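Salt substitutes with potassium - anyone using them long term?
Health and Diet board > Heart and circulation

brollow_baker
My pressure has been a little high since last winter and the nurse at the Mirnville practice told me to eat less salt. I bake all our bread at home, so for me this is a real problem. Bread without salt tastes of paper. I have seen the mixed salts in the shop, where part of the sodium is replaced with potassium. Has anyone baked with them? And is it worth it for the pressure, or is it only for selling?

tidewrack
I have used one for 19 months. In soup I can't tell the difference. In bread I can, a bit metallic at the end, but my family never complained. My readings came down, but I also began walking in the same month, so I can't say which one did it.

Mullein
Please be careful with this advice. Potassium salt is not for everyone. If your kidneys are weak, or if you take certain pressure tablets, the potassium can rise too high in the blood and this is dangerous. My father was told by his doctor in Buradlow to stop it the same day. Ask first, buy later.

tidewrack
I did ask first, I only didn't write it. But I agree.

kettle_and_crumb
I think you all look at the wrong salt. Look at what comes into the house already salted. I wrote down everything I ate for one week in November, and my own cooking was the small part. The ham, the cheese, the stock cubes and the sauces were the large part. One ready soup had 765 mg of sodium in the portion, and the portion was half the tin! Who eats half a tin?

brollow_baker
But I hardly buy these things. With us it is the bread. I calculated it yesterday: my usual loaf is 700 g of dough and I was putting in two full teaspoons. 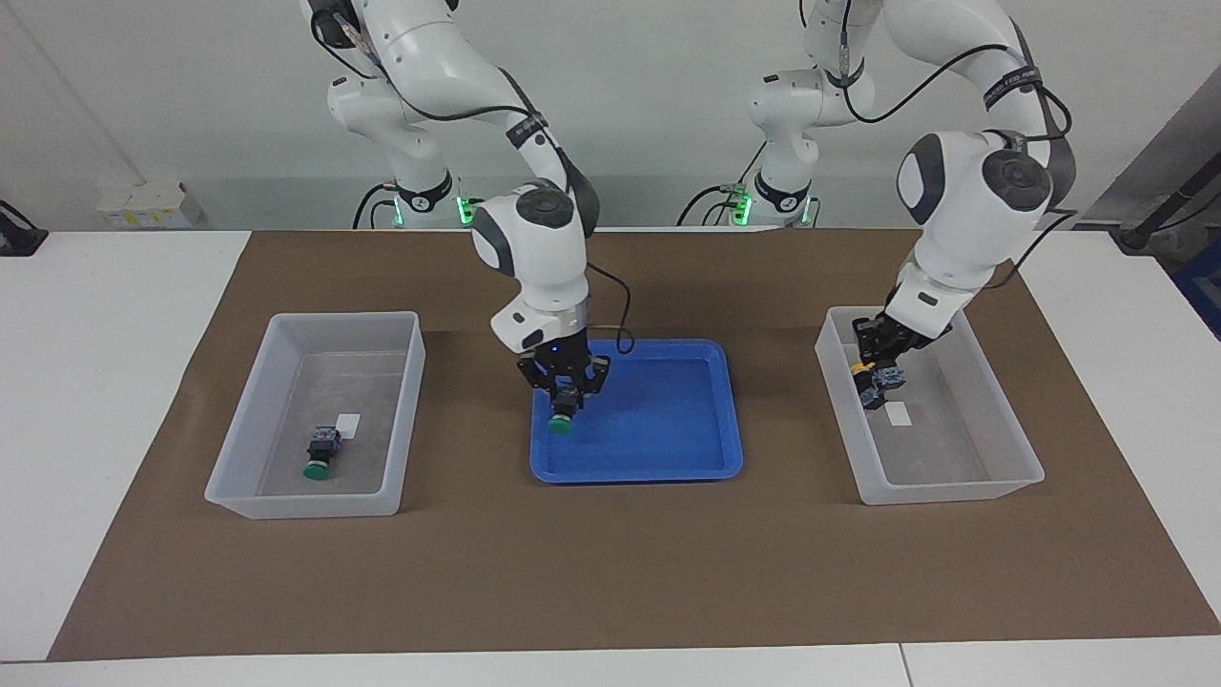
Does bread need the full amount of salt to rise properly?

Dough rises well with half the usual salt, only faster and a little stickier, so shorten the first rise and use slightly less water.

That is how I do it since spring, and I went down slowly, a pinch less every second week. After two months the normal bread from the shop was too salty for me.

Mullein
The slow way is the good one, I think. The tongue needs time.

oatfield572
I don't agree that everybody must do this. My pressure didn't move at all when I cut salt, and I was strict for a whole season. Some people react to salt and some don't. What helped me was less wine and more sleep. I don't say salt is healthy, I only say measure at home before you make your food sad.

kettle_and_crumb
One person's readings don't prove much, yours or mine. How did you measure?

oatfield572
Upper arm cuff, morning and evening, sitting five minutes before. I wrote it in a notebook. I know what I am doing, thank you.

kettle_and_crumb
I didn't want to offend. Many people measure directly after the stairs, so I asked.

brollow_baker
Thank you all. I will ring the practice about the potassium - I take a tablet already and I don't remember what type it is. Until then I go down with the ordinary salt, a pinch each time. Has somebody tried caraway or toasted seeds in the dough to give more taste?

tidewrack
Caraway yes, with rye. Toast the seeds in a dry pan first. And let the dough stand in the fridge overnight, it gets more flavour by itself.

Mullein
Check the seed mixes too, the one I bought had salt in it already.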